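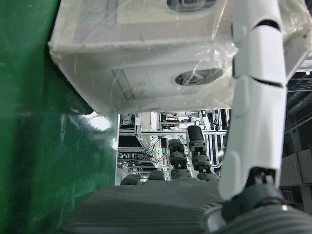

Packaging and wrapping

Film overwrap

Film overwrap is the enclosure of a box or carton in a thin sheet of transparent plastic film. It is used to keep dust and handling marks off the surface of the box, to hold a lid or sleeve in place, and to show that the package has not been opened. The term covers both loose wraps, in which the film is folded or gathered around the box and left slack, and tight wraps, in which it is shrunk or tensioned against the faces. A white box in clear film that is creased and hangs loosely along its lower edge belongs to the first group.

Materials

The films in common use are polyethylene, polypropylene and polyolefin blends. Polyvinyl chloride was once standard for shrink work and is still found, though many packers have dropped it. Polyethylene is soft, stretches before it tears and makes little noise when handled. Polypropylene is stiffer and clearer, holds a fold well and crackles. It is the usual choice for cartons of tea, cosmetics and playing cards.

Thickness is given in gauge in the United States, where 100 gauge equals one thousandth of an inch. Carton overwrap is commonly sold in gauges between 60 and 100. A 200 gauge film is heavy for a single carton and is generally kept for bundles.

Methods

Four methods are usually distinguished.

Envelope fold. The sheet is passed around the box and overlapped on the underside, and the ends are tucked in as on a gift parcel. The seams are closed with a heated bar. The result is flat and square when the sheet has been cut to size.

Sleeve wrap. A tube of film is drawn over the box and left open at 2 ends. Sleeves are used for bundles and for large cartons where full closure is not needed.

Bag wrap. The box is placed in a premade bag, and the mouth is sealed, taped or simply folded under. Bags are quick to apply by hand, but excess film tends to collect along one edge.

Shrink wrap. The box is sealed in an oversize film envelope and heated, so that the film draws in against the faces. Small vent holes let the trapped air escape.

Slack and creasing

Creases form where the film is longer than the surface it covers. In an unshrunk wrap they run mostly from the corners toward the middle of each face, and they may remain after the film is smoothed by hand. Because each crease reflects light at its own angle, a slack wrap shows bright streaks that a tight wrap does not. The effect is strongest over white or dark board and can hide small print.

Loose film along an edge — called skirt in some packing manuals — has little effect on dust protection if the seam is whole. It can catch on shelf lips and on other cartons, and it is a frequent starting point for tears. The Rundberg packing guide limits skirt to one tenth of the height of the box. The older Boller tables give no limit and leave the matter to the packer.

Handling

Wrapped boxes are more slippery than bare board. A grip on opposite faces is preferred to a grip on the film itself, which may stretch or part at the seam. Cartons with slack wrap should be lifted from beneath where possible and should not be dragged. Stacks of smooth wrapped cartons are often separated with paper sheets to keep the layers from sliding.

Sharp tools are a common cause of damage to contents during opening. Tear strips, first applied to small cartons, allow the wrap to be removed without a blade. On wraps without a strip, the film is best cut at an end fold, where it stands away from the board.

Testing

Seam strength is measured by pulling a strip of known width until the seal opens. Wrap fit is judged by eye or by comparing the weight of the film with the calculated minimum for the box. The Gudeta survey of 1,004 hand-wrapped cartons found that most of the excess film lay along the bottom edges, and that bag wraps accounted for the greater part of it.

Disposal

Clean polyethylene film is accepted at some store collection points. Polypropylene overwrap is accepted less often. Paper labels and tape should be removed first.

See also

Blister pack
Burno fold
Shrink tunnel
Stretch film
Tear strip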